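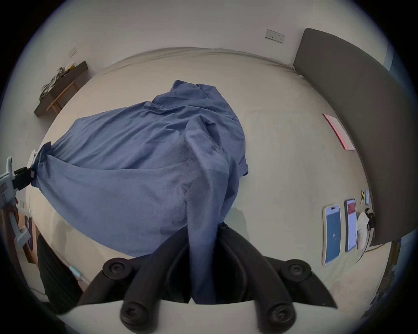 26th July

Monday again and my thumbs are sore. I did a full day of folding with the grippers, shirts and that awful blue thing with a mind of its own, and I reckon I could do it in my sleep now. I probably will. Last week I dreamt I was trying to butter toast with them.

So, the news from work. Stongate had us all in the break room on Friday arvo to say the new folding line is going into the Dinik Street laundry. Everyone had guessed already (you can't exactly hide it when the floor's been marked out in yellow tape for a fortnight). There'll be two arms at the end of the Kramer dryer, doing towels first, then pillowcases, then garments whenever they can manage garments. The garments part is where I come in, because someone has to show them how, and I put my hand up for it back when it was just a notice on the board next to the roster.

I've gone back and forth on whether that was smart. One of the women on presses asked me straight out if I was training my own replacement and I laughed, but I thought about it the whole bus ride home. I've been folding for 10 years! My hands know where a shoulder seam is before I've even looked. Then you pick up these grippers and you're a beginner again, pinching a corner and dropping it, pinching it and dropping it. You only get two points to hold, so all those little things you do with your spare fingers, the smoothing and the tucking, have to be worked out some other way. I've come up with a sort of drag and flop for sleeves that I'm quite proud of.

I do 139 folds in a set, then a cuppa. It's slower than the floor but so much kinder on my back, and it's quiet, and I can hear myself think. I miss the chat though. At the tables there were always six conversations going over the top of the dryers and you'd come home hoarse. The supervisor says the tables are staying, only fewer of them, and people will move over to sorting, mending and checking what comes off the arms. No jobs gone before Christmas, they said. I wrote that down so I can wave it at them.

There's a $3000 bonus for anyone who gets the Pretska ticket, the one that lets you clear jams and restart the line yourself. It's ten evenings of class and a test. I haven't sat a test since school and my colour went just reading the form, but I filled it in at lunch and handed it over before I could talk myself out of it. Two of the night shift have signed up as well so we can share a ride.

Still cross about the break room, mind you. They want half of it for the control cabinet, and the good couch is in that half.

Fitted sheets next week. I can't even fold those with my own hands! Must find the heat rub and ring Mum back.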